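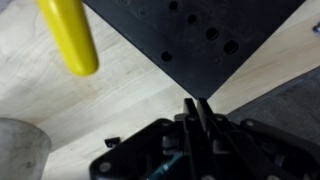

The arm stopped at the corner of the plate again

I did not want to write this post before I had a full explanation, but I have now spent so many evenings on it that I prefer to write down what I know. Maybe one reader has met the same fault.

The task is called Vornska in my notes. It is a simple one: the arm comes to a black plate with holes in it, closes the two fingers on the lowest corner, and moves the plate to the side. I chose the corner because the plate lies flat on the wood and the corner is the easiest part to reach. For a long time everything went well. Then, in April, the arm began to stop just before the grip. There was no alarm and no red line in the log. The fingers stayed where they were, and the motors kept holding.

The last point is what worried me. When a machine stops and shows an error, I know that I may not put my hand there before I clear it. When it stops and shows nothing, I believe it is finished. One evening I reached in to turn the plate a little, and the fingers closed. They caught the side of my thumb. It was not a serious injury, only a blue nail and a bad word in my own language, but I understood that I had been trusting the wrong thing.

What the log says

I use a small controller program named Keleo, which I wrote myself two years ago and should have written better. It waits for the gripper to report its position before it sends the close command. If the report does not come, it waits again. I had put no limit on this waiting. In the worst case I found, it waited 33 seconds and then closed as if no time had passed.

So there are two faults, and it took me too long to separate them. The first is that the position report is sometimes lost. The second is that my program accepts an old command after a long silence. The second one hurt my thumb.

For the lost report I suspect the cable. The teal one runs in between the mounting plate and the linkages of the gripper, and it must bend each time the wrist turns. I moved the wrist slowly by hand commands, and the report disappeared near 75 degrees in one direction. In the other direction it was fine up to the end. I repeated this until I was tired of it, and the result was always the same. A friend on the Stoica forum wrote that it can also be the connector and that I should not order a cable before I check. This is good advice, and I have not followed it completely, because the cable is already ordered.

On the bench side I also have to improve my habits. I work with the pliers and the screwdrivers lying on a cloth on the same counter where the arm moves, and a shoe is there too. If the arm wakes up late, I am usually holding one of these tools. 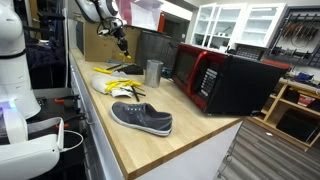
What I changed

The waiting now has a limit of 2 seconds. After this the command is deleted, the arm goes to hold, and the program writes a clear message. To continue, I must press a key and send the command again from the beginning. It is slower and sometimes annoying, but I like it.

I also added a rule for myself: power to the gripper is off before my hand goes inside the reach of the arm. I bought a Westo switch with a big button for this, and it is fixed on my side of the counter, so I do not need to lean over anything to press it.

With the new limit I ran the same motion 180 times. The lost report came back several times, always near the same angle, and each time the program stopped and told me so. The fingers did not close late in any of these runs. I know it is not a proof, but I sleep better.

What is still open

I do not know why the fault started in April and not before. I changed the wrist angle for the plate task in that month, so the cable may have been bending more than earlier. I also do not know if the connector is good. When the new cable comes I will first open the old connector and look at the pins, as I was told, and only then replace the parts one at a time.

If you have a similar wrist and you see silent stops, please write in the comments at which angle it happens to you.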